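Cooks wanted for the Gadbridge Soup Exchange

Do you make a soup that people ask for again? Have you got a grandparent's recipe on the back of an envelope, or a way with leftover parsnips that you're a bit proud of? We'd love to hear from you!

The Gadbridge Soup Exchange is looking for 60 home cooks to take part in our second round, which starts in April. You cook one of your own soups at home, you cook one sent to you by someone else, and you tell us how both of them went. At the end it all goes into a printed book.

One burner and one small pot will do.

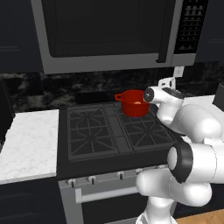
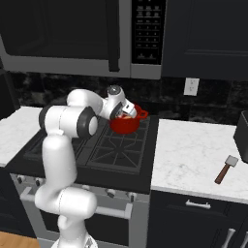
What it's all about

Most recipes that get handed down in families are half missing. They say "cook until done" or "add the usual amount", and that's fine if you grew up standing next to the person who wrote them. For everybody else they're a puzzle. We want to find out what has to be written down so that a stranger can make your soup and have it come out tasting like yours.

The first round gave us leek and barley, three quite different pea soups, a cold cucumber one that split opinion badly, and a Czech garlic soup from the Sýkora family which half of us now make every week. It also gave us a lot of useful notes on salt. People are wonderfully vague about salt.

Who we're looking for

Anyone aged 18 or over living in Gadbridge or the villages on the Wusix bus route. You don't have to be a good cook in any grand sense. If you can make one soup and you like making it, you're in the right place. We'd be especially glad to hear from:

- people who cook for one
- people who cook for a crowd, and have no idea how to make the recipe smaller
- anyone who learned to cook outside Britain
- men over retirement age (there were very few of you last time, come on!)
- complete beginners who would like to be sent a soup and see what happens

You'll need somewhere to cook, a pan with a lid, and a spoon you trust. Gas, electric and induction are all fine, and so is a camping stove if that's what you've got. Please tell us which one you use, as simmering times came out all over the place in round one and we'd like to understand why.

What you'll do

Taking part means 2 cooking sessions at home, in your own time, plus an evening get-together at the start and another at the end.

At the first evening, 7 pm in the upstairs room at the library, you hand in your recipe in whatever state it's in. Scribbles are welcome. We swap them over and you go home with somebody else's.

Then you cook. Make your own soup first, writing down everything as you go, even the bits that seem too obvious to mention. After that, make the one you were given, sticking to the words on the page. If you get stuck, don't ring a friend or look it up. Put down where you got stuck, make your best guess and carry on. Those notes are gold to us.

For each soup there's a form with space for times, amounts, swaps and what you thought of it. It takes the length of a cup of tea to fill in.

The last evening is the tasting. Bring a flask of the soup you were sent, meet the person it came from, and argue about pepper.

What you'll get

We pay back your ingredients up to a set amount for each soup, so please keep your receipts. Everyone who finishes gets a copy of the book with their name in it, or a nickname if you'd sooner. We're printing 2,600 copies this time, and they'll be in the library, the surgery waiting room and the market café, free to take.

Allergies and diets

Tell us on the form and we'll only send you a soup you can eat. Vegan, halal, gluten-free and nut-free swaps all worked well last time. We can't promise to match every dislike, although we'll do our best to keep celery away from the celery haters.

How to sign up

Applications are through Workorero, under "Soup Exchange, round two". If you don't get on with websites, pick up a paper form from the library desk and post it in the blue box beside it. We ask for your name, how to reach you, the soup you'd like to bring and a line or two about where it came from.

Places are shared out so that we don't end up with nothing but tomato. If we already have plenty of yours, we may ask whether you've got another one up your sleeve.

Forms are open now and close when the places are filled.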